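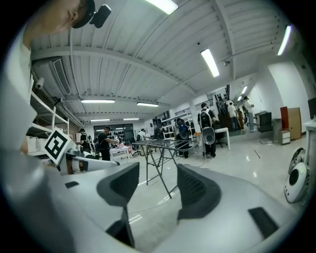 Frequently Asked Questions — Biketti Night Bus and Regional Coach Passes

Last revised in March. Please read this page before you write to the passenger desk, because many questions come to us every week with the same answer.

What is the Biketti pass?

Biketti is a travel pass for the regional coaches between Ospina and the towns of the valley, and also for the night buses inside Ospina. You pay one time and you travel as often as you like during the period of the pass. It does not work on the private minibuses that stop outside the market, even if they drive the same road.

Which lines are included?

All coaches with a number between 200 and 252, and the night buses with the letter N. Line 4 is a city line with a normal ticket, but after 11 p.m. it becomes N4 and then your pass is valid. If you board at 10:55 p.m. you must buy the normal ticket, also when the ride continues after eleven.

The airport coach is not included. We asked the operator for this two times and we are still talking.

Where can I buy it?

At the ticket window in Ospina coach station, on the ground floor, next to the luggage counter. The window is open from 6:30 a.m. until 8 p.m. You can also buy it in the Premside app, in the menu "Passes and cards". Drivers sell single tickets only and they cannot make an exception.

Do I need a photo for the pass?

For the plastic card, yes. They can take it at the window, or you bring a printed one in passport size. For the pass in the app you do not need a photo, but the inspector may ask you for an identity document, so please carry one.

How long is it valid?

There is a monthly pass and a yearly pass. The monthly pass begins on the day that you choose and finishes on the same day of the next month, at 4 a.m. We chose this hour so that people coming home on the last night bus have no problem. The yearly pass is valid for 52 weeks, counted from the first day of use.

Can I share my pass with my wife, my brother, a colleague?

No. The pass is personal. If an inspector finds it with another person, the pass is blocked and you have to come to the window to speak about it. For families there is a second card with a reduced price, for people living at the same address. Ask for the form called "Household card" and bring a bill or a letter which shows the address.

I lost my card. What should I do?

Block it first. You can do it in the app or by telephone. After that, go to the window with your identity document and you receive a new card on the same day, with the remaining time on it. The first replacement is free. From the second one there is a fee, written on the price list at the window.

If you find the old card later, please do not try to use it. It stays blocked forever and the machine makes a very loud sound.

My phone battery is empty and my pass is in the app. Can I travel?

You will have to buy a single ticket. Keep it, and send us a picture of it within one month together with your pass number. We return the money, up to two times per year.

Does the pass guarantee a seat?

On night buses there are no reserved seats. On the coaches you can reserve a seat from the evening before, in the app or at the window, without extra cost. Please do it for lines 204 and 217 in the early morning — these are full almost always, and the driver is not allowed to take standing passengers on the mountain road.

If you have reserved and you don't come, the seat is given to another passenger at departure time. After four missed reservations in one month you can't reserve until the next month begins.

Can I take a bicycle?

On coaches with a rear rack, yes, and the place for the bicycle must be reserved like a seat. The timetable has a small wheel symbol beside these departures. Folding bicycles go in the luggage compartment at any time if they are in a bag. On night buses, only folding bicycles.

Can I take my dog?

Small animals in a closed carrier travel free. A bigger dog needs a muzzle and a single ticket at child price. Assistance dogs travel free everywhere and do not need a muzzle.

How much luggage is allowed?

One suitcase in the compartment and one bag which fits under the seat. The night buses have no compartment, so a large suitcase has to stand with you in the middle area, and you should hold it.

The coach was late and I lost my connection. Who is responsible?

If both lines are included in the pass and the delay was more than 30 minutes, write to us with the line, the stop and the hour. When it was the last connection of the day, we pay a taxi up to the next stop of your journey. Please keep the receipt, without it we can't pay. A delay caused by a closed road or by snow is not covered by this rule.

Is the coach station accessible for wheelchairs?

The hall and platforms 1 to 6 are, by the ramp on the side of the taxi stand. Platforms 7 and 8 still have steps. If your coach leaves from there, call us one day before and it will be moved to another platform. We do this regularly, you are not disturbing anybody.

Why did the stop at Imeo change its place?

The old stop was too narrow for the longer coaches. The new one is on the other side of the bridge, 400 meters from the old place. There is a roof and a bench, and the light was repaired in March. The old sign will be taken down by the town, it is not a Biketti sign.

Can I get my money back if I don't need the pass anymore?

For the yearly pass, yes, for each full month which is left. For the monthly pass, only if you cancel before the first day. The money goes back to the same account or card with which you paid, and it takes up to ten working days.

Who do I contact?

For passes and refunds: Yesenia Condori. For lost property and accessibility: Aníbal Marulanda. For schools and companies that want more than 20 passes: Joon-young Ok, who also answers in Korean and Spanish. The telephone is open from 9 a.m. to 1 p.m., and at the ticket window you can leave a written message during all opening hours.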